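Features > Work & Law > Small Practice

The Lawyer Above the Bakery

By Calum Drummond

The stairs up to Ximena Cuautle's office smell of warm bread until well past noon, and she swears it has settled more disputes than she has. People come up angry about a lease or a late payment, and by the second landing they are thinking about rolls. She keeps a plate of them on the filing cabinet for anyone who makes it all the way to the top still furious.

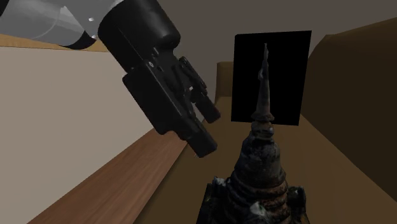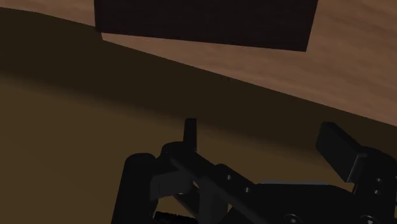 I first climbed those stairs in October, when the town of Brusgate was in the middle of a long quarrel over shop leases on Figueroa Street, and I have been back more often than the story strictly needed. Cuautle is good company. She has practiced on her own for most of her working life, mostly for people who own one shop or one truck and have never hired a lawyer before, and she talks to them the way you'd want a doctor to talk to your mother.

"They come in apologizing," she told me, pouring coffee into a mug with no handle. "They say, I know I should have read it before I signed. Well, sure. But it was 121 pages! I read those things for a living and I had to lie down halfway through."

The lease in question had been handed to the tenants by a property company called Tarnesum, which bought up a good part of the block and wanted everyone on the same terms. Deep in the back was a clause that passed the cost of roof repairs along to the shops. Isauro Varela, who fixes watches and the occasional accordion at the north end of the street, got a bill for $3,000 and thought at first it belonged to somebody else. His shop is barely wide enough for two customers and a dog.

Varela walked the bill over to Cuautle in his apron. She read it standing up, then sat down and read the lease, and then she called Dulce Barrera, who runs the dress shop next door to him and had thrown her own bill in a drawer. By the end of that week there were four tenants around the table, and the bakery had sent up a second plate.

What followed was slow, as these things are. There was no trial and no shouting. There were letters – a great many letters – and a mediation that ran from nine in the morning until the streetlights came on. The mediator was Katsuhiko Noguchi, a retired contracts man with a soft voice and a habit of drawing little boxes on his legal pad whenever someone began repeating themselves. Barrera says she could see the boxes from across the table and started keeping her sentences short.

I asked Cuautle whether she had enjoyed it. She thought about that for quite a while, long enough for a delivery truck to back up the whole length of the alley.

"I like the part where people stop being scared of the paper," she said. "Isauro came in holding that lease like it might bite him. By the spring he was quoting me section numbers, and he was right, too, which is annoying before lunch."

The terms are private, so I can't tell you what each side gave up. I can tell you that Varela is still at the north end of the street, and that Barrera has put in a new front window. The tenants still meet every so often in the back room of Clultura, the bookstore on the corner, where Cuautle goes through a sample lease with anyone who wants to learn how to read one. She tells them to start at the back, with the exhibits, and to bring a pencil and a snack.

She has been asked to join a bigger firm more than once, and she went as far as touring the offices of one of them. Lovely carpet, she said, and a view of the river, and an elevator. She took the elevator down, drove back to Brusgate and climbed her stairs in time for the afternoon loaves.

Related stories
What a Mediator Does All Day
Five Questions to Ask Before You Sign a Shop Lease
The Last Watch Repair Counter on Figueroa Street
Going Solo: Letters From Small-Town Lawyers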